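The Small Bottle
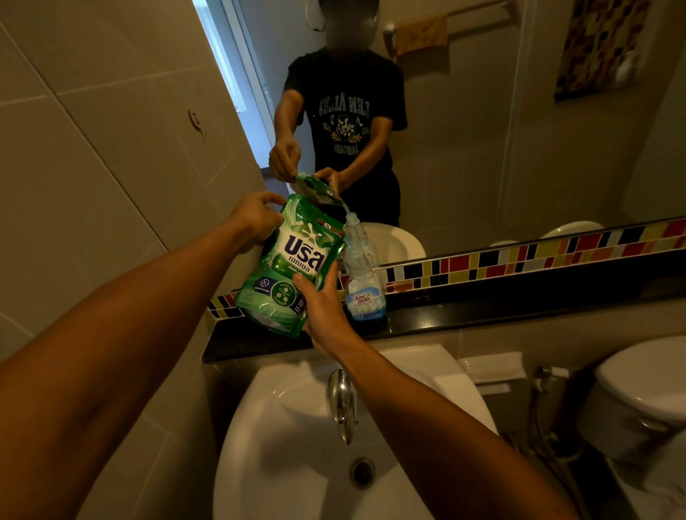 Horácio Antunes did the refilling on Friday evenings, after the second shift had gone down for supper and the corridor was quiet. He had done it that way since August, when he took the room at Cloltside, and by now he didn't think about it much.

The big pouches were cheaper. The shop by the ferry steps sold them from a crate on the floor, and if you bought two the woman took a bit off. The trouble was that a pouch wouldn't go in the locker at the wash-house. The lockers there were made for towels and soap, and the door caught on anything wider than a hand. So he kept the pouch at home and carried the small bottle.

The bottle had come with the room. It was in the cabinet when he moved in, along with a comb and a bus timetable for a route that had stopped running. The label said King's Stella, in letters that were partly red and partly blue. He had asked Serrano, who had the room before him, whether she wanted it back. They met on the stairs now and then, as she had only moved up one floor.

"What bottle?" she said.

"A glass one, or it might be plastic. It says King's Stella."

"Is there anything in it?"

"Little white balls, like cotton."

She thought about that with her shopping on her hip. "Those aren't mine," she said. "The bottle might be. You keep it."

He had tried to get the balls out. He shook it upside down over the bath and poked at them with a skewer, and they came as far as the neck and stuck there. After that he let them be. They soaked up some of the soap and gave it back slowly, and he found that he used less than he had before. He told his sister this over the telephone and she said it was the first sensible thing she had heard about Cloltside.

Pouring needed two hands. If you held the pouch by the top it folded in the middle and the soap came in a lump and ran down the outside of the neck. If you squeezed it from the bottom it came too fast. You had to have one hand high and the other low, and tip it a little at a time, and keep your elbows off the sink. He wasn't a neat man in other things. His bed was usually unmade and there were always boots in the doorway. But he hated soap on the ledge, where it dried in a skin and had to be scraped.

He was partway through when someone knocked.

"It's open," he said, and didn't look round.

It was Serrano. She stayed in the passage, on the other side of the boots. "Are you going to the wash-house tomorrow?"

"First thing."

"They've shut it. There's a notice on the gate. Druvon have bought the whole block and they're putting their own machines in. You pay by card."

He stopped pouring and set the pouch upright in the basin, against the tap, where it couldn't fall over. "How much?"

"835 for a full load. 600 if you go at night."

"It was 200."

"I know what it was."

He dried his hands and came out to the passage. She had a pillowcase with her, stuffed full and knotted at the top. She must have been down to the gate with it and carried it all the way back.

"What about the lockers?" he said.

"Gone as well, I should think. Did you have much in yours?"

"A towel. A pair of socks."

"I had my good scissors in mine," Serrano said.

They stood there for a while. Downstairs somebody dropped a pan and laughed about it. Horácio had come to Cloltside to work on the sluice gates, and the contract had another winter to run. He sent 500 home each month and what was left went on rent, food and the ferry. There was room in it for washing at 200, if he stretched the shirts.

"My mother did ours in the bath," he said. "Five of us. She used to let it soak overnight and we trod on it in the morning before school."

"Trod on it?"

"Like grapes. We fought over whose turn it was."

Serrano looked past him towards the bathroom. Her own room had only a shower, and a poor one. She had told him when he moved in that she missed the bath and nothing else.

"Does the plug still leak?" she asked.

"I put a new one in."

"What about drying?"

"There's the roof. Gundance's old lines are still up there. They left the hooks when they took their sign down."

She considered it, then untied the pillowcase and tied it again more loosely. "I'd want to do mine separately," she said.

"Of course."

"And I'd bring my own soap."

"There's plenty of soap," Horácio said. "There's nearly a whole pouch."

She stepped over the boots and went to see the plug for herself. He heard her push it in with her heel and turn on the hot tap, and the pipes in the wall began to knock the way they did when the boiler was low. He picked up the small bottle, found the cap and screwed it on. Then he took it off again, tipped what he had poured into the bath, as far as the cotton would let him, and went to fetch his shirts.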